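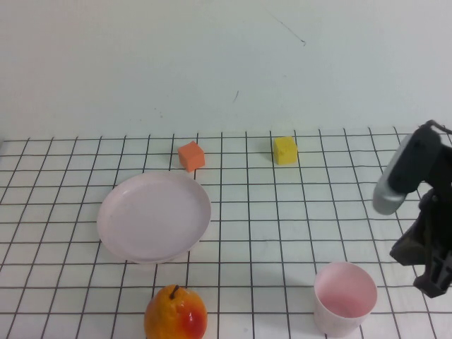 添付1:格子柄の天板と奥の壁(おもちゃを並べたところ)

チケット番号 3938
件名:壁の黒いスジが消えません
受付日:2018/01/01
商品:Lorono 遊び台用シート(格子柄・白)

こんにちは、Mulcahyです。シートの貼り付けは大満足なんですが、壁のほうで困ってます。写真の上のほう、真ん中より少し右に斜めの黒っぽいスジがありますよね?あれと、その下のほうの短い跡です。台と壁の境目の少し上にも、うっすら汚れが散らばってます。

試したこと
・水拭き → 変化なし
・中性洗剤を薄めて → スジは変化なし、境目の汚れは少し薄くなった気が…
・消しゴム → こわくて途中でやめました(笑)

あと、オレンジと黄色のキューブやピンクのお皿は、シートに色移りしませんか?ずっと置きっぱなしにしがちなので心配です。

返信(サポート担当 Leitner)
お写真ありがとうございます!壁はまず目立たない場所で、2000番の耐水ペーパーではなく(塗装が曇ります)、メラミンスポンジを軽くお試しください。色移りは、濡れたまま置かなければまず大丈夫です。

追記(Mulcahy)
短いほうは取れました!斜めのはまだ残ってます。もう少しこすってもいいですか?

ステータス:お客様対応中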